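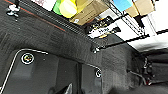
Black carpet with a thin red stripe. Lots and lots of fibers.

What Is a Fiber?

Quick answer: a long skinny thing. Hair is one. So is the fluff in your pocket. Way longer than it is wide - that's the main rule.

Some fibers grow. Cotton comes from a plant, wool from sheep, silk from a caterpillar (really). Others get made in factories, mostly from oil. Nylon, polyester. Melted, then squirted thru tiny holes, kind of like spaghetti.

One fiber on its own? Weak. Snap. Twist a bunch together and they grab each other. Now it's yarn. Pull harder, they sqeeze tighter.

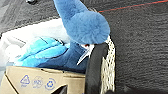

Page last changed: 17th February, by Leilani Iwasaki

Why is fuzzy stuff fuzzy?

Loose ends! Plush cloth has thousands of little ends sticking up. A pom-pom is nearly all ends. Yarn tied in the middle, snipped, fluffed. Air gets stuck between the fibers, and trapped air slows down heat. Good for a December hat.

Weaving

Over, under, over, under. Next row, swap. Each strand holds down its neighbor, so no glue needed. Works with thin thread or fat strands - same trick for a shirt or a basket.

Braiding is different. Usually three strands, all going the same way, taking turns in the middle.

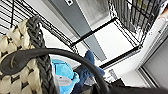 Try it

Cut 22 paper strips. Half go up and down, half go across. Weave. Push the rows close together. Tape the edges.

Then pull on a corner. Does it stretch more straight or slanted? Write it down.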